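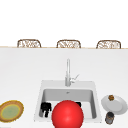

Fokero Kitchen Tasks, Second Release: Review for Prospective Users

Reading time: 5 minutes

Prepared by Lorna Paterson, Evaluation Office, Bromgate
Dec 27, 2022

Fokero is a software package for collecting demonstrations in simulated kitchens. An operator guides a virtual arm through a household task, the session is recorded, and the recording is passed to a learning system as an example. The Evaluation Office tested the second release on behalf of three departments that had asked whether it could replace part of their collection work on physical equipment.

Installation

The package was installed on two office workstations. Installation on the first was completed without difficulty. On the second, the installer did not detect an older graphics driver and stopped without an error message. The supplier's support desk answered the same afternoon and provided a corrected installer. Departments with older equipment should request that version at the time of purchase.

Scenes and objects

The kitchens supplied with the release are plain. The sink counter used for most of our trials is white, with a white wall behind it and the tops of wicker chairs visible along the far side. Objects are placed on the counter and in the basin at the start of each session. Woven surfaces, such as the chair backs and the edge of the round placemat, are rendered with little sharpness, and small objects can be difficult to identify. Our operators disagreed about the brown item on the plate, which one recorded as a baked good and another as a cork. Task instructions that refer to such objects by name should be checked before a collection begins.

Size relationships deserve similar attention. In the sink arrangement, a glossy red ball covers much of the view into the basin and partly hides a black object behind it. Operators may change their viewpoint before starting, but the recording keeps only the fixed view. A learning system trained on that view alone will therefore receive examples in which the target is partly concealed. Some departments will consider this useful variety. Those seeking clean first examples should edit the starting layout.

Recording

Four operators took part in the trial. They were asked to move a named object from the basin to the counter, or from the counter to the plate. The office retained 734 completed demonstrations. A further 58 were rejected on review, most of them for long pauses or for contact between the arm and the faucet.

The hand controller is comfortable and responds promptly. Rotation of the wrist is less satisfactory. The default setting is too sensitive for work inside the basin, and each of our operators reduced it during the first session. The setting is not saved with the operator's profile and must be entered again after every restart. This fault was reported in August and remained in the release under review.

The review screen is the strongest part of the package. A supervisor may replay a demonstration, trim the beginning and end, attach a written instruction, and accept or reject the result with a single key. Dzintra Ozoliņš, who supervised the trial sessions, was able to review 100 demonstrations in one morning.

Export

Recordings may be exported in the supplier's own format or in the Kütt format already used by two of the three departments. Kütt files opened correctly in every case tested. The written instruction is, however, shortened without warning when it exceeds one line. Users should keep instructions brief or store them in a separate file.

Comparison

The office previously reviewed Idlow, a competing package. Idlow offers more detailed surfaces and a better wrist control, but its review tools are limited and it does not support the Kütt format. Departments that collect small sets for display purposes may prefer it.

Finding

Fokero is approved for purchase by departments that collect demonstrations of simple pick-and-place tasks. It is not approved as the only source of examples for systems intended to operate on physical equipment, and each project plan must state how many physical demonstrations will accompany the simulated set. The office will test the wrist control again when the supplier issues a correction.

2 comments
Share this review

This site uses cookies to remember your reading preferences. Accept or manage settings.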